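Workshop notes: the Nesteneck gripper

Riaan Rampersad has the hand-held version of the Nesteneck gripper on the bench this month. The fingers are dark grey with squared edges and a flat rectangular tip. The earlier rounded tips slid off film without gathering it, so those drawings have been withdrawn. Anyone with a set printed before November should recycle them.

Plastic bags remain the hardest item on the list. Film has no fixed shape, and the tip has to draw up enough of it to make a fold before the grip will hold. Closing speed matters more than closing force at this stage. Riaan has set the servo limit to 500 and left it there.

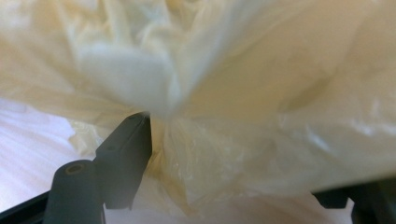 Can the fingers be fitted to the older Vurum base?

With an adapter plate, they can. The Vurum base has its mounting holes 4 mm further apart, and the plate file is in the shared folder under Grurby, revision 17. Print it solid and tap the holes by hand. The stock screws are too short, so use the longer ones from the second drawer.

Wiring is unchanged. The battery is the 2000 mAh pack and should be disconnected before the finger mounts are loosened. Two of the packs on the charging shelf have damaged connectors and are marked with tape.

The next job is the cable guide, which still rubs on the lower bracket when the grip is fully open.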